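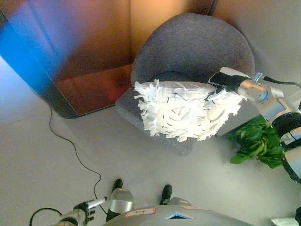 Grikham rents and looks after seating for waiting areas, lobbies and small offices. The company was started by Annelies Willems and Gunnlaugur Ketilsson in a former thread warehouse built in 1892, and the workshop is still on the ground floor. Most of what we send out is the kind of gray upholstered chair with a rounded back that people sit in for ten minutes or two hours while they wait for someone. We keep the fabric plain and let one extra thing do the rest, such as a fluffy white piece with ragged strips on the seat, or a leafy plant close by. Customers can change those extras whenever they like without changing the chair.

We look after 315 chairs at 60 addresses. Each address gets a visit every other month. On a visit we vacuum the seats, turn any loose cushions, check the legs and glides, and wipe down the walls and panels the chairs stand against. Spills are treated on site if the fabric allows it. Anything with a worn seat goes back to the workshop and a replacement is left in its place the same day.

Corners are a large part of the work. A tub armchair takes up more room than its seat suggests, and it needs space behind it if the wall is painted. We measure before we deliver – it saves a second trip – and we leave a small floor plan with the front desk so the cleaning crew can put things back where they were.
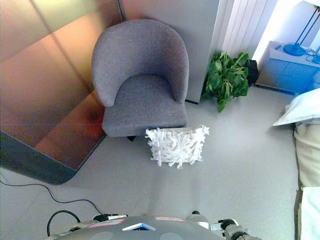 Annatjie Naidoo at Clulside wrote to us after the first year that she had expected the shaggy cushions to be the weak point, and that in fact they had held up better than the magazine racks. She did ask for a spare set, so that one could be shaken out and aired while the other was in use. We now include a spare set with every new contract.

Upholstery repairs are handled by Flor Sánchez. Elspeth Pringle plans the routes and answers the phone, usually before noon. Rental starts at four chairs, and the shortest term is 55 days. The workshop closes for the last two weeks of December, with one person on call for spills and broken legs.

Page updated 11/22/19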